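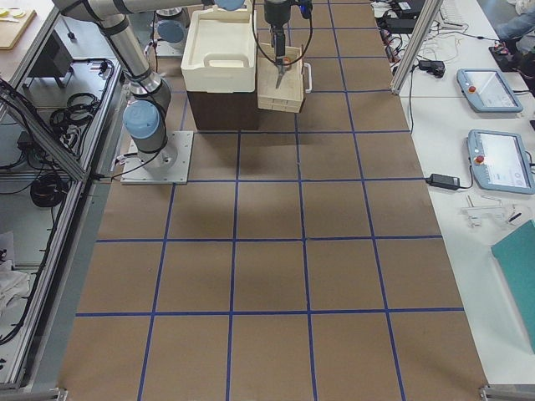 Figure 4. Stacked trays next to the white bin, on the taped grid.

Our favorite part of the Clanum sorting project was the table itself! We covered it in brown kraft paper and marked out squares with blue tape, so every bin and tray gets a home you can point to. The trays stack, which saves a ton of space — the small orange pieces go in the top one. Visitación Peñalver drew the first layout on 4/30/19, and we ran 13 sorting rounds with it. Next we want to try narrower squares.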